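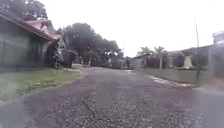
## Tuesday, chair glides again

Back on the stick-on felt glides for the Selline dining chairs. The question this round is whether the adhesive or the felt gives up first. My money was on the felt. I owe the tea tin a coin.

**Setup:** oiled hardwood offcut, 15 kg on the seat, sled stroke of 300 mm, grey felt discs from Šindelář on all four feet. Wiped the feet with metho and left the discs overnight, as the packet asks and no customer has ever done.

**Result:** front left disc walked sideways at 243 strokes and was hanging off like a loose toenail shortly after. The other three made it to 600 with the felt squashed but present. No scratches on the board except the one I made with the calipers.

Grasero wants to call the range "whisper grade". The back right foot squeaks. I've written this down here so there's a record of my having mentioned it.

Notes for whoever has the bench next:

- The feet on this batch aren't square to the floor. Front left is worst, so the disc was carrying its load on one edge. Sand flat before blaming the glue.
- Nutadport rubber cups are in the second drawer, the brown ones. Don't use the clear ones, they leave a ring on oiled timber and I've run out of places to hide the boards.
- Counter on the sled skips if you bump the bench. Don't lean on it while eating lunch.

Next: same chair, feet sanded, knitted socks over the top of the felt. Marketing likes the socks. So far they spin round until the seam is underneath, then they stay there.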